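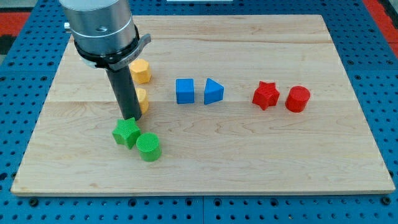
Block sorting on the maple board, gripper over the green star.

Budgeting for a second arm — what are we forgetting?

benchrat_tas
Posted 2020-01-24
We run one arm on a perforated table and sort printed blocks by colour and shape. It's a practice job before we move to small moulded parts. I've been asked to put in a plan for a second cell. The quotes so far are from Stelier and Tutia. Stelier is dearer up front but includes the controller and a day of training. Tutia quotes the arm only and lists everything else as extras. What did other people leave out of their first budget?

kelpie33
Tooling. Our arm was the easy part to cost. Then we bought a second gripper, a spare set of fingertips, a quick-change clamp and cables, and it came to a third of the arm price. Put a line in for it now.

ottawa_bench
Freight and duty, if it's coming from overseas. Also check the lead time. Kumsa told us six weeks and it was 16. We had a table bolted down and nothing to put on it until September.

benchrat_tas
Thanks. Freight is in the Stelier quote but not the Tutia one. I'll ask.

gumleaf
I'd question whether you need a second arm at all. How many hours a day is the first one working? If it's sorting blocks it isn't earning anything yet. Spend the money on a decent vision system and get the real parts running on the arm you have.

kelpie33
Don't agree. One arm means all your development stops whenever the arm is doing production. We lost most of a winter to that.

gumleaf
Depends on the shop. We do changes after hours and it's fine. Program offline, load it, test it, go home.

ottawa_bench
Who's paid for the after hours, though? That should be in the budget too.

gumleaf
Fair point. Still cheaper than an arm.

pegboard_al
Two small things. The table: if it's the same hole pattern as the first one you can swap fixtures between cells, so pay the extra to match it. And the blocks: print your own and keep the files. We paid Brurna for a test kit and the same shapes cost us about $33 in filament.

benchrat_tas
Ours are printed as well. Matching the table is a good thought, I had a cheaper flat steel one in the draft. I've put it back to the perforated top and added $1000 for fixtures.

kelpie33
Double the fixtures line.

benchrat_tas
I'll try. Will post the Tutia freight figure when I get it.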